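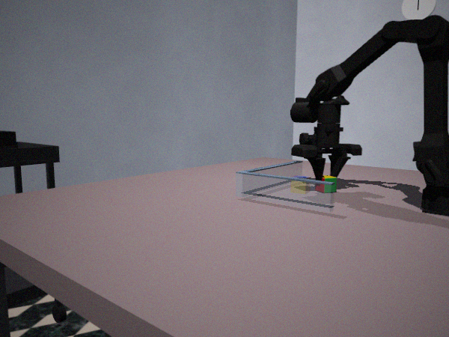

Fig. 7. Side view, gripper above the two cubes and the clear corner barrier.

Home > Guides > Barrier Task > Set-up > Recording
Reading time: 6 min

4. Recording your first set of runs

Okay, you've got Remosley installed and the table loads, so let's record something! I'm using the corner barrier task all the way through because that's the one our camera comparison is built on (does a wrist view help when a clear panel sits between the side camera and the cube?).

1. Open the Liao panel and load the corner barrier layout. Both cubes should show up. If one is missing, reload the layout before you touch anything else.

2. Set the seed to 166. You can pick your own later, but with this one your numbers will line up with mine.

3. Turn on both views, side and wrist. I forgot the wrist view once and lost 70 runs to it, so please check the little box twice.

4. Lower the arm slowly, fingers open, with one finger going down on each side of the cube. 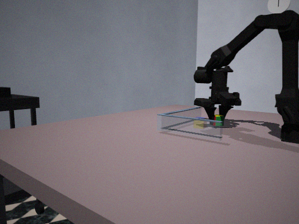 Fig. 8. Fingertips on either side of the multicolored cube, near the end of the barrier's top rail.

CAUTION: Don't save an approach where a finger passes through a panel. Prindier will happily log it as a good run, and then the policy learns that walls are optional.

5. Close the fingers and give it a moment before you lift. Encarnación Zabala wrote the grasp check and she likes a pause of 6 steps, so that's what I use too.

6. Switch to the wrist view and look at how the cube sits between the fingers. You want one on either side. If the cube looks badly twisted, throw the run out and go again (it's quick, I promise). 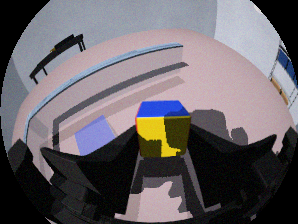
I also leave the grain switched on in both views. Xiaoqing Hao trained one policy with it and one without, and the clean one fell apart as soon as we changed the lighting, so now it's on by default and I'd keep it that way.

7. Hit Save, then Reset, and repeat. My full set is 972 runs, but you can start training on far fewer just to see that everything's hooked up.

NOTE: Shadows are part of the task. Leave them on, even if your machine is slow.

When you've got a batch you like, export it to the Plandside folder and go on to section 5, where we split off the test runs.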